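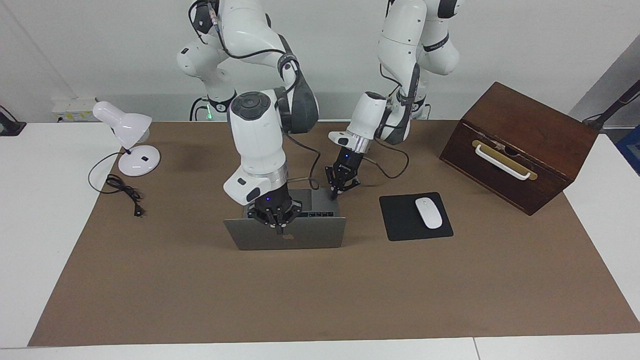
Search this blog
Type and hit enter

Nov 23, 2022

I finally replaced the old laptop's battery. The seller, a shop in Villanueva, wanted 220 for the job, so I ordered the part and did it at the kitchen table. Benito Segura lent me his small screwdrivers — I still have them, Benito.

Two screws were stripped and took most of the evening. The old battery had 983 cycles on it. The new one started at 2.

I moved my photos to a spare drive first, a little over 2,000 of them, and deleted the blurry ones from the lake. I should have done that years ago.

Next is the fan, which rattles when I have more than a few tabs open. That can wait until December.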